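About us

Brimorden Cat Rest is a small boarding house for cats in Skolton. It was opened by two people, Jinfeng Liang and Ruoxi Wan, and it is still run by the same two. We take cats only. Dogs we like also, but their voices carry through a wall and many cats stop eating when they hear them.

The idea began with Gu, Ruoxi's old grey cat. Gu has one kidney that works well and one that does not, and he must have his tablet at 7 in the morning and again in the evening. When Ruoxi had to travel to her parents, she could not find a place which would promise both tablets. Jinfeng was her neighbour at that time and took him in her spare bedroom. After this visit other people in the street began to ask, and the spare bedroom was soon too small.
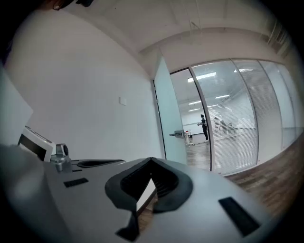 We have 11 rooms for guests. Each room is for one cat, or for cats from the same home who are used to sleeping together. We never put strangers in one room, even when the owners are friends and tell us that it will be fine. Cats make their own decision in this matter, and it can take them months.

Please bring the food your cat eats at home. A sudden change of food often gives a bad stomach, and a cat who is away from home has enough to get used to. We also ask for one thing that smells of your house, for example a blanket you have not washed. Some owners are a little ashamed to bring a dirty blanket. Please don't be.

Jinfeng worked as a veterinary nurse before we opened, at the Flarmont practice on the other side of the river. She gives tablets, eye drops and insulin. For insulin we need a written plan from your own vet, with the dose and the hours, and we keep a copy with us during the stay. Ruoxi does the bookings and the evening messages. She writes to every owner once a day and tells how much was eaten, if the litter tray was used, and what mood the cat is in – she does not make it nicer than it is.
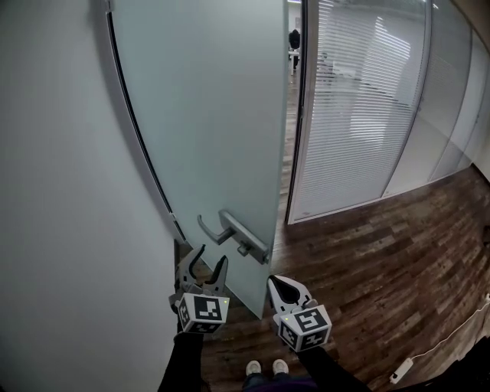

Last year we cared for cats on 800 nights of boarding. We could take more, but we would then need to hire people for the feeding, and for the moment we prefer to know every guest ourselves. In school holidays we are full early, so it is good to write to us before you buy your travel tickets.

Every cat must have a valid vaccination card and treatment against fleas. Male cats older than six months must be neutered. We are sorry that we cannot make an exception to these rules, also for guests we have known a long time.

New owners are welcome to visit us on Saturday between 10 and 12. You don't need to bring the cat for this, and most cats would rather stay at home. Ring the lower bell, because the upper one belongs to the dentist.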